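Chamado 1448 — Planejador trava ao gerar saída da caixa
Projeto: Hornura
Componente: flondico-planner
Aberto por: Bartosz Dudek
Data: 03/03/2018
Prioridade: alta
Estado: em validação

Sintoma
Depois de fechar a garra, o nó de planejamento não devolve trajetória de retirada. O log repete "start state in collision" até esgotar as 40 tentativas e o ciclo é abortado. Acontece só nas pegas junto às paredes da caixa da frente. No centro, o mesmo código passa.

Já verificado
Reiniciei o driver do KUKA e o servidor de cena, sem mudança. A calibração mão-olho de fevereiro continua válida, com erro dentro do limite. Subir o tempo de planejamento para 300 ms também não ajudou — o estado inicial é rejeitado antes de a busca começar. 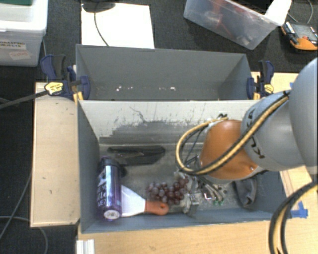

Comparei o modelo de colisão com a célula. No URDF, a mangueira e os cabos do punho estão representados por um cilindro único, largo demais, que entra na parede da caixa sempre que a garra desce perto da borda. Os grampos que prendem as duas caixas nem constam na cena. Ou seja, o modelo recusa poses possíveis e aceita outras que passariam por cima de um grampo.

Há um segundo problema, menor. A máscara de segmentação junta objetos encostados, como a garrafa roxa e a espátula, e o ponto de pega sai deslocado para a parede. Abri chamado separado para a equipe de percepção da Bostular.

Correção aplicada
1. Cilindro substituído por cápsulas curtas ao longo do cabeamento.
2. Grampos adicionados à cena como caixas fixas, com margem de 8 mm.
3. Objeto na garra anexado ao modelo antes do pedido de retirada, e não depois.

Pendente
Rodar a sequência completa com o ramo novo e anexar os logs. Wilczyńska pediu para manter o parâmetro antigo disponível no arquivo de configuração até o fim dos testes.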